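ロボットに手の動きを教える道具
手持ちグリッパーの貸し出しサービスを知ろう

クラミコ(Clamico)こども技術解説 ロボットのしごと編
対象:小学校4年生以上

はじめに

工場や倉庫では、たくさんのロボットが働いています。重い箱を持ち上げるロボット、部品をねじでとめるロボット、荷物を決められた棚まで運ぶロボットなどです。これらのロボットは、同じ形のものを同じ場所で、同じようにあつかう仕事を得意としています。

一方で、家の中の仕事はどうでしょうか。ハンカチをたたむ、くつ下をそろえる、テーブルクロスを広げる。みなさんが毎日のようにしているこのような仕事は、ロボットにとって、たいへんむずかしい仕事です。

このページでは、人の手の動きをロボットに伝えるための道具と、その道具を学校や研究所、会社に貸し出すサービス「サークゲート(Sarkgate)」について説明します。サークゲートは、クラミコが行っているサービスです。

布はなぜむずかしいのか

積み木をつかむときのことを考えてみましょう。積み木は、どこをつかんでも形が変わりません。机の上に置けば、置いたときの形のまま止まっています。ロボットは、積み木の場所と向きがわかれば、つかみ方を計算することができます。

布はちがいます。角をつまんで持ち上げると、残りの部分はたれ下がり、しわができます。もう一度机に置いても、さっきと同じ形にはなりません。角が折れて下にかくれてしまうこともあります。紙も、布ほどではありませんが、曲がったり、めくれたりします。

このように、力を加えると形が変わるもののことを、ロボットの研究では「柔軟物(じゅうなんぶつ)」とよびます。布、紙、ひも、ビニールぶくろ、スポンジなどがその仲間です。柔軟物をあつかうときの動きを、人がすべて言葉や数字で書き表すことは、とても手間がかかります。布の形の変わり方は、数えきれないほどあるからです。

お手本から学ぶロボット

みなさんは、はじめて折り紙を折ったとき、どのようにおぼえたでしょうか。本を読んだ人もいるでしょう。しかし多くの人は、家の人や先生が折るところを見て、まねをしながらおぼえたのではないでしょうか。

ロボットにも、これとよく似た学び方があります。人がお手本を見せ、その動きを記録し、コンピューターがたくさんの記録の中から動きのきまりを見つける方法です。この方法は「模倣学習(もほうがくしゅう)」とよばれています。「模倣」とは、まねをするという意味です。

お手本は、一回だけでは足りません。布の置き方や、しわのでき方が少しずつちがうお手本を、いくつも集める必要があります。サークゲートの練習用の教材では、一つの作業につき130回のお手本を集めることを目標にしています。

手持ちグリッパーとは

ロボットの腕の先についていて、ものをはさむ部分を「グリッパー」といいます。人の体でいえば、指にあたる部分です。

人の手には5本の指があり、手のひらもあります。そのため、人が素手で布をたたんだ記録をそのままロボットにわたしても、指の数や形がちがうロボットには、うまくまねができないことがあります。

そこで考えられたのが、人が手に持って使うグリッパーです。人はこの道具を左右の手に一つずつ持ち、道具の先を使って作業をします。ロボットの手先とよく似た形の道具で作業をすれば、その動きはロボットにとってまねのしやすいお手本になります。トングでパンをつかむときのように、はじめは少し動かしにくく感じますが、練習をするとなれてきます。

両手を使うことにも意味があります。大きな布を片手だけで広げるのは、人にとってもむずかしいことです。一方の手で押さえ、もう一方の手で引く。左の角と右の角を同時に持ち上げる。このような左右の協力も、いっしょに記録することができます。

作業のようす

サークゲートでは、机の上に作業をするものを一つ置き、人が机の前から両手の道具をのばして作業をします。次の写真では、赤い線のます目が入った白いシートの左右に、黒いグリッパーが一つずつあります。シートの左上の角は、折れているか、少し持ち上がっています。それぞれの道具の上にある、黒い小さな点のついた白い三角形の板にも注目してください。
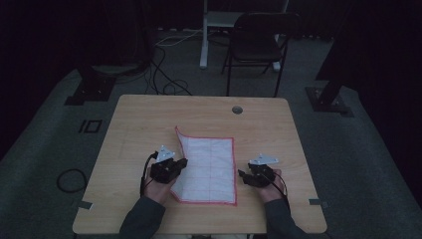 道具の位置を知るしくみ

お手本を記録するためには、道具がいま、どこにあり、どちらを向いているのかを知らなければなりません。

サークゲートの道具では、上に取りつけた板が目じるしの役わりをします。このような目じるしを「マーカー」とよびます。コンピューターは、マーカーについた点の場所を調べ、板の位置とかたむきを計算します。道具と板はしっかりとつながっているので、板の動きがわかれば、道具の先の動きもわかります。

身近なものでたとえてみましょう。遠足で、先生が旗を高く持って歩くことがあります。先生のすがたが人ごみで見えにくくても、旗が右へ動けば、先生も右へ動いたことがわかります。マーカーは、この旗と同じようなはたらきをしています。

ただし、旗が一本のぼうの先についているだけでは、先生がどちらを向いているかまではわかりません。点がいくつかあると、点と点のならび方の変わり方から、かたむきや向きも計算できるようになります。

また、道具からはケーブルがのびています。サークゲートでは、ケーブルを通して、道具の先がどのくらい開いているかという情報をコンピューターに送ります。位置の情報と開き具合の情報を時間の順にならべると、「どこへ行き、いつはさみ、いつはなしたか」という一続きの記録ができあがります。

記録を集める手順

作業は、次の順番で行います。

一 準備をする
机の上をかたづけ、作業をするものを置きます。ケーブルが腕や机にからまないよう、通り道をたしかめます。

二 道具を合わせる
左右の道具を決められた位置に置き、コンピューターに最初の位置をおぼえさせます。この作業を「校正(こうせい)」といいます。体重計に乗る前に、目もりがゼロになっているかをたしかめるのと同じです。

三 作業をする
両手に道具を持ち、たたむ、広げる、動かすなど、決められた作業を行います。急いで動かす必要はありません。

四 たしかめる
記録に抜けがないかを画面で調べます。マーカーが腕のかげに入ると、位置がわからなくなることがあります。そのときは、もう一度やり直します。

五 置き方を変える
シートの向きや場所を少し変えて、三番からくり返します。

いつも同じ置き方で記録をすると、ロボットはその置き方のときしか上手に動けません。漢字の練習で、同じ文字だけを何度書いても、ほかの漢字は書けるようにならないことと似ています。

失敗の記録も役に立つのでしょうか

作業の途中で布がすべり落ちたり、角をつかみそこねたりすることは、よくあります。このような記録は、すべて捨ててしまうわけではありません。つかみそこねたあとで、人がもう一度つかみ直したのであれば、その記録は「失敗したときの直し方」のお手本になります。

ただし、失敗したまま終わった記録を、成功した記録とまぜてはいけません。ロボットが、失敗を正しいやり方だと思って学んでしまうからです。サークゲートでは、記録が終わるたびに、作業をした人が「成功」か「やり直し」のしるしをつけることになっています。

サービスの内容

サークゲートは、道具を売るのではなく、期間を決めて貸し出すサービスです。貸し出すセットは2種類あります。

カバナ基本セット(Kavanagh)
左右一組の手持ちグリッパー、マーカー、つなぐためのケーブル、練習用のシートが入っています。はじめて記録を集める学校や科学クラブに向いています。

ブロムソープ研究セット(Bromthorpe)
基本セットの内容に加えて、集めた記録を整理するソフトウェアと、取りかえ用の道具の先が入っています。研究所や会社での利用を想定しています。

貸し出しの期間は、どちらのセットも7日間を一区切りとします。続けて利用する場合は、期間が終わる前に、保護者または学校の先生を通じて申しこんでください。6月は学校からの申しこみが多いため、早めの相談をおすすめしています。

安全に使うためのきまり

道具を使うときは、次のことを守ってください。

かならず、おとなといっしょに使います。
道具の先に、指やかみの毛を近づけません。
ケーブルを引っぱったり、足で踏んだりしません。
マーカーの点を指でこすったり、シールをはったりしません。
つかれたときは、道具を机に置いて休みます。

道具を長い時間持ち続けると、手首がつかれます。学校で使う場合は、何人かで順番に交代する計画を立ててください。

よくたずねられること

ロボットがなくても使えますか。
使えます。記録を集める作業には、ロボットの腕は必要ありません。集めた記録は、あとからロボットの学習に使うことができます。

左ききの人でも使えますか。
使えます。両手で作業をするため、どちらのきき手の人でも参加できます。ソフトウェアには、作業をした人のきき手を書いておくらんがあります。

お手本を見せれば、ロボットはすぐに上手になりますか。
すぐにはなりません。集めた記録を使ってコンピューターが学習し、そのあとで本物のロボットを動かしてためします。うまくいかない動きがあれば、その動きのお手本をさらに集めます。

どのような布でもたためるようになりますか。
いまのところ、なりません。うすい布で学んだロボットが、厚いタオルをたたもうとして失敗することもあります。材料や大きさのちがうものについては、それぞれのお手本が必要です。

家で考えてみよう

ハンカチを一枚、机の上に広げてください。次に、左右の手の親指と人さし指だけを使って、半分に折ってみましょう。ほかの指は使わないようにします。

どの角を最初につまみましたか。もう一方の手は、そのとき何をしていましたか。折り終わったあと、しわをのばすために、もう一度さわりましたか。

気がついたことを、順番にノートへ書いてみてください。書き終わったら、ハンカチの向きを変えて、もう一度折ります。書いた順番のとおりに折れたところと、順番を変えたところに、それぞれちがう色で線を引いてみましょう。

ことばの説明

グリッパー ものをはさんだり、つかんだりする部分や道具。
柔軟物 布やひものように、力を加えると形が変わるもの。
模倣学習 お手本の動きをまねることで、やり方を学ぶ方法。
マーカー 位置や向きを調べるための目じるし。
校正 正しくはかれるように、道具の基準を合わせること。

保護者・先生方へ

本ページは、総合的な学習の時間および科学クラブの活動でご利用いただけます。授業で配布する場合は、内容を変更せず、出典として「クラミコ こども技術解説」とご記載ください。貸し出しの条件、保険の取りあつかい、返却の方法については、サークゲートの利用案内をご確認ください。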